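# Visit notes: Colell, hand-held gripper station

Colell keeps its teaching cell on the ground floor of the Bultis building, in one long room with glass doors on the garden side. We went in December to see how the hand-held grippers are set up and kept in service. Our own shop is about to commission a similar station and we wanted the maintenance routine more than the demonstration.

The cell has no fence and no fixed arm. Operators perform a task with a gripper in the hand, the motion is logged, and the log is later played on an Ivanov arm at another site. The accuracy of the whole chain depends on the hand unit, so most of the upkeep goes there. Colell runs 2 units per station and treats them as a matched pair, with one logbook between them.

The gripper has two fingers driven by a trigger linkage. Finger position is not measured by an encoder. It is read optically from printed markers on the fingers, and the calibration file stores the offset from each marker to the pad tip. If a marker block shifts on its mount, the file is wrong and the recorded opening is wrong with it. The software does not flag this.

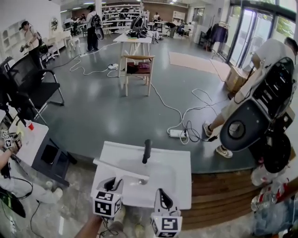
Marker mounting is the first item on the daily sheet. The technician pushes each block sideways with a thumb and looks for play, then wipes the printed faces with a dry cloth. Solvent is not allowed because it lifts the black ink. With a cube on each finger, as Colell builds them, both have to be checked, and the one on the finger reaching lower takes more knocks against the work surface. The dark pads are curved and set facing each other, so wear shows first as a shiny band on the inside of the curve. A banded pad is changed together with its partner. Mixing a new pad with an old one moves the closing point off center.

Calibration follows any pad change. The unit is clamped on a Wemen plate, closed on a gauge pin, opened to the stop and closed again. The routine takes 90 seconds when the markers are clean. A failed pass is almost always a dirty face or a light reflecting off the glass doors, and the technicians lower the blinds before they try anything else. We saw one failure and one good pass. Residual error is written in the logbook by hand even though the software stores it too. The written column makes slow drift easier to spot.

The linkage is stripped at 1,750 cycles, counted by the software from trigger closures. The work is:

- remove the side cover and the return spring
- clean both pivots and inspect the bushings for ovality
- replace the spring, whatever its condition
- apply one drop of light oil per pivot, none on the slide
- refit, calibrate, reset the counter

The slide is left dry on purpose. Oil there collects lint from gloves and sleeves, and the trigger begins to stick near full close. Early units were oiled and several had to be rebuilt.

Cables are the weak point, according to the logbook. Power and data run along the floor, with power strips wherever the task happens to be. The cable exit on the gripper has a molded strain relief, and this is where conductors break. Colell now fits a second clamp farther back on the body and discards any cable with a visible kink. Spare cables hang on the back shelving, tagged with the date they were tested. We would prefer a ceiling drop. Colell tried one and found that the weight of the hanging cable changed how operators moved the wrist.

Points we took back for our own cell:

- Keep a calibration plate at the station, not in the tool crib.
- Change pads in pairs and log the pair number.
- Add the second cable clamp before first use.
- Fit blinds or matte film on any window facing the markers.

Still open: Colell has no procedure for a dropped unit. Present practice is to recalibrate and carry on if the pass is good. We asked for the residual figures from dropped units and were told they would be sent with the spare parts list.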